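Grodness Dye Notes: README

October
By Charalambos Moschos

## Summary

Grodness is a table of home and small-studio dye trials on cotton, wool and synthetic cloth. It holds 1,147 rows, one per dyed swatch, and covers 63 recipes. Colour readings were taken before washing and again after the fourth wash.

## Contents

- `swatches.csv`: one row per swatch, with fibre, recipe code, bath temperature and dye time
- `recipes.csv`: one row per recipe, with quantities in grams per litre
- `readings.csv`: L*, a* and b* values, keyed on `swatch_id`

Temperatures are in degrees Celsius. Missing values are left blank. A zero is a real zero.

## Fibre codes

`CO` is cotton, `WO` is wool, `PE` is polyester and `PA` is nylon. Blends are joined with a plus sign, main fibre first. Pile and napped fabrics carry the suffix `-N`, as their readings shift with the direction of the nap. Brush the swatch one way before measuring.

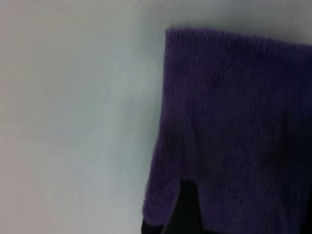 Purples and blues are over-represented. Some 390 rows come from the Henine trials, which tested violet recipes almost exclusively. Weight or subsample them before fitting anything across the full colour range.

## Known problems

- Bath temperature in the Villca rows was logged at the start only.
- Recipe codes ending in `x` were revised partway through. Both versions share a code and differ in `rev`.
- Rinse water hardness was not recorded.
- Grey undyed controls are missing for nylon.

## Changes

Version 4 corrects swapped a* and b* columns in the wool readings. Files from earlier versions should be replaced, not merged.

Related

- Villca bath logs
- Henine violet recipes
- Wirov lightfastness table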